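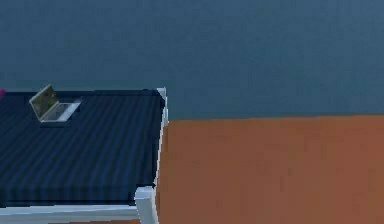

Dormitorio simulado: portátil abierto sobre la colcha azul marino.

Tema: ¿Puede ya una máquina recoger un dormitorio?

kodikara_k
28 de diciembre de 2025
Pregunta concreta: retirar el portátil de la cama y dejarlo en otro sitio. En simulación llevo 200 episodios con el planificador de Husto y completa 35. El agarre apenas falla. Falla la aproximación al borde de la base, que está apoyada de plano sobre la tela.

tfekete
¿Colcha rígida o deformable? Si es rígida, las cifras no dicen nada de una cama real. Un colchón cede y los dedos entran por debajo.

kodikara_k
Rígida. La deformable me triplica el tiempo de cálculo.

brabec77
Entonces mides otra tarea. En el taller de Hesodholm tenemos un brazo cargando piezas desde agosto, unas 3.000 por turno, y funciona porque cada pieza llega en la misma posición. En una casa no hay utillaje.

nmugo
No comparto lo del utillaje. Una cama es un plano grande con un marco que se localiza bien. El problema viene al acercarse, con vistas como esta:

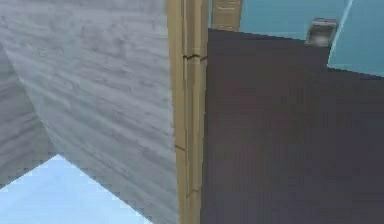
Misma habitación, vista cercana: panel gris veteado, listón beige y superficie oscura.

nmugo
De ahí yo no saco una pose fiable - casi todo son superficies lisas y muy poca referencia.

brabec77
Con una segunda cámara fija se resuelve.

tfekete
En un taller, sí. En un dormitorio la cámara fija es el utillaje que decías que no había.

kodikara_k
Repetiré con colcha deformable, 395 episodios. Pongo los registros cuando termine.

brabec77
Incluye los tiempos por episodio. Si tarda más que una persona, mi respuesta sigue siendo no.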